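The Cutlery Problem
Can a machine put the spoons away yet? Slowly, sometimes, and with a good deal of furniture around it.

Sorting cutlery is a poor advertisement for human intelligence. Most people do it while listening to the radio. A hand goes into the drainer, closes on whatever is nearest, and the wrist has turned towards the right slot before the eye has properly checked what was picked up. The whole job takes a minute or two and is forgotten at once.

For a machine it is a hard test, and it has become a common one. Spoons are thin, shiny and curved. They lie flat on hard surfaces with very little space beneath them. They nest inside one another. A polished bowl reflects the lights above it and, at close range, the gripper itself, so that its outline changes each time the arm moves. A depth sensor that will measure a cardboard box to the millimetre may return nothing but noise from a teaspoon.

I spent part of September looking into how far the work has come, at Hornton, where a project called Gokness runs its household trials, and in correspondence with Barredo, a firm that makes handling equipment for kitchens and canteens. The short answer is that sorting works, in the sense that a kettle works if you stand next to it and hold the switch down.

The Hornton workshop is one long room with windows down one side. The benches are close together. Cables come down from overhead, and a good part of any working day goes on making sure that they stay out of the way of things that move.
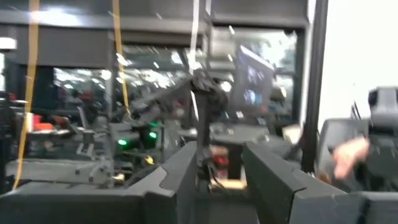

From wrist height: a black arm beyond the open gripper fingers, with a monitor to its right and cables hanging overhead.

The choice of gripper decides a lot. The type most often used for this sort of work has two stiff fingers that open and close in parallel. It is strong, cheap to mend and easy to model, and it is badly suited to flat metal. To lift a spoon from a table, the tips have to come down on either side of the handle, touch or nearly touch the surface, and close without pushing the spoon along. An error of three millimetres in height is enough to spoil it. Too high and the fingers shut on air. Too low and the arm presses into the table, detects a force it was not expecting and stops.

Soft fingertips help, as does a fingernail: a thin lip at the end of each finger that can slide under an edge. Suction does not, at least on cutlery, where there is hardly a flat area large enough to seal against. Barredo tried magnets on a canteen line and gave them up, partly because many stainless steels respond weakly and partly because a magnet lowered into a heap brings up the heap.

What the task consists of

Described on paper, the task is short. There is a table with an arm on each side. There are bins. Cutlery has to end up in the bins, grouped by whatever rule has been set, by colour or by type. When two arms share a table, each must also know where the other is, or at least avoid the space it is about to enter.

The difficulties sit inside the word "grouped". A gold-coloured spoon beside a silver one is an easy decision under even light. Under a bright window, the gold one can be washed out to near white along one side while the silver one picks up the colour of the nearest bin. A two-tone spoon, with a golden handle and a silver bowl, asks for a rule that someone has to write down, and people setting the task often find that they had not thought about it.

Then there is the matter of the heap. Four spoons laid apart are four separate problems. Four spoons in a cluster are one large problem, in that moving any of them shifts the rest, and the plan made a second ago is out of date. Older systems dealt with this by looking, moving, withdrawing, and looking again. It is reliable and very slow. Newer ones, trained on recordings of people guiding the arms through the job, keep looking as they move and correct as they go. They are quicker and their mistakes are odder. One will make nine clean picks and then hover over the tenth, opening and closing, for as long as it is allowed to.

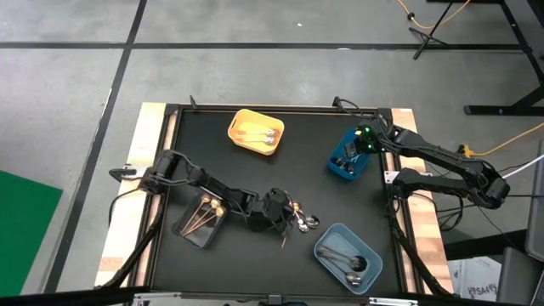
Counting the failures

Gokness keeps a log of its trials, and I was allowed to read one run of it. It covers 149 attempted picks. Of these, 32 failed in some way that needed a second try or a person's hand. That is a failure rate of a little over a fifth. In a research paper it would be a respectable number for loose metal objects. In a kitchen it would mean that somebody had to stay in the room, and a person who has to stay in the room may as well sort the cutlery.

The breakdown is more useful than the total. The largest share of failures came at the moment of contact, with the fingers closing beside the handle or pushing it away. The next group were double picks, in which a second spoon came up nested in the first. Drops in transit were rarer than I had expected. Once a gripper has a spoon properly held, it tends to keep it. Wrong-bin errors were the fewest of all, which would have surprised anyone working on this a decade ago, when recognising the object was thought to be the main obstacle.

So the intelligence, in the popular sense, is ahead of the hand. The system usually knows what it is looking at and where it ought to go. What it lacks is touch. A person reaching into a drawer feels the edge of a spoon before the fingers close and adjusts without noticing. Most grippers on benches today have a measure of motor current, from which a crude idea of force can be worked out, and little else. Tactile pads exist and are improving, but they wear, they need calibrating, and they dislike water. That last point matters for anything that is meant to work near a sink.

A smaller factor, seldom mentioned in papers, is the bin. Rigid plastic bins with handle slots are light, and a gripper that clips the rim will turn one a few degrees. The arm can cope with this if it is watching. If it is working from a position stored at the start of the run, it will go on placing spoons where the bin used to be. Some groups fix their bins to the table. Gokness does not, on the reasoning that household containers are seldom screwed down.

The human share

Articles on this subject tend to leave out the people, and there are always people. Objects are laid out by hand. Bins are emptied by hand and put back. When the supply of spoons on the table runs out, a person puts more down, and each layout must differ from the last, or the system learns one arrangement and nothing more. For every hour of arm movement there is a fair amount of resetting, checking and waiting.

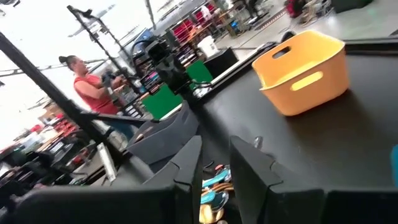

An empty yellow basket on the black tabletop, with a woman looking down at a handheld device across from it.

This labour rarely appears in the figures. When a supplier says that its machine has learned to sort cutlery, it is worth asking how many hours of demonstration went into it, and what happens when the cutlery changes. Barredo was candid on the second question. Moving one of its units from one customer's forks to another's took around 9 working days, including the time spent at the customer's site. A canteen that buys a new pattern every few years could live with that. A household with three kinds of teaspoon and a souvenir from Hunis could not.

Shop floor first

The likely order of arrival is therefore the usual one. Trade kitchens, laundries and packing lines will come before homes, as they have one pattern of object, steady light, a fixed table and a member of staff within reach. In such places a pick rate well below that of a person can be put up with, provided the machine runs through the night and the failures go into a tray to be dealt with in the morning. Barredo's present unit works along these lines. Anything it cannot identify, or has failed to lift three times, is swept into a reject tray.

The home has none of these advantages. The table is a different height in each house, the light moves, and the tray of rejects would be emptied by the person who had paid to avoid the job. There is also the question of room. Two arms with a proper reach, their mounts and their cabling take up more space than a dishwasher, and the dishwasher at least fits under the worktop. Single-arm designs are smaller, but they lose the option of steadying a bin with one gripper while placing with the other.

Price is harder to judge. The cost of arms has fallen and is still falling. The cost of installing, adjusting and supporting them has fallen much less, and in most quotations I have seen it is the larger part.

Gokness plans to move on to knives and forks once its spoon figures improve. Forks are expected to be worse. The tines catch on one another, and on the slots in the bins.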